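How to Earn Your First 300 Reputation in Trulberg

Reputation is what opens the better contracts in Trulberg, and the game says very little about how it works. This guide covers the early part, from the end of the tutorial to your first ship upgrade. It was written for the October patch.

Before you start

Finish the tutorial and dock at Warham. Don't sell the starter cargo there. Fly it to Provden, where it fetches 1,251 credits, and use the money to repair your hull. You'll need two free cargo slots, so drop the spare fuel cell in storage.

Step 1: Take courier contracts

Open the job board and sort by distance. Pick short runs between Warham and Provden. They don't pay much, but each one adds reputation with both ports. Skip anything marked Urgent for now, as a failed Urgent job wipes out the gain from several ordinary ones.

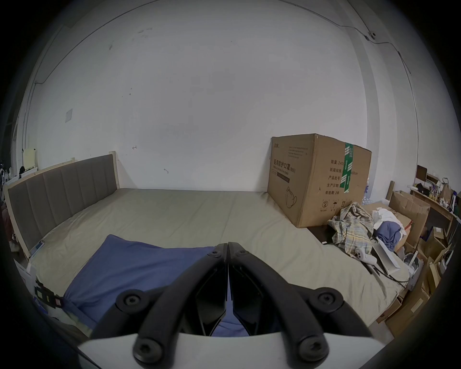

Once you have the first rank, set up your crew quarters. Go to Ship, then Interior, and place a bunk. Rested crew work faster at the docks, which means more runs per session. Colour makes no difference to the rest bonus. I went with a pale beige sheet, a grey headboard and a blue cloth over the top, the same as the bed in the photo, and the crew rested just as well as they did in the default red. Spend the leftover credits on a locker.

Step 2: Pay for the docking permit

The permit costs 2,309 credits at Warham. The dealer at Provden lists it for 2,256, but only after you've talked to the harbour clerk. Choose "Ask about fees" and then reopen the shop menu.

Step 3: Run the Meléndez loop

With the permit you can dock at Meléndez. Carry grain in and machine parts out. Save before each approach – the crosswind at the outer gate is stronger than the display shows.

Keep going until the reputation bar reads 300, then see the shipwright at Meléndez about the upgrade.

If the bar stops moving

Undock, dock again and check the board. If that doesn't work, log out and back in.

Thanks to Berenice Tovar for testing the permit price.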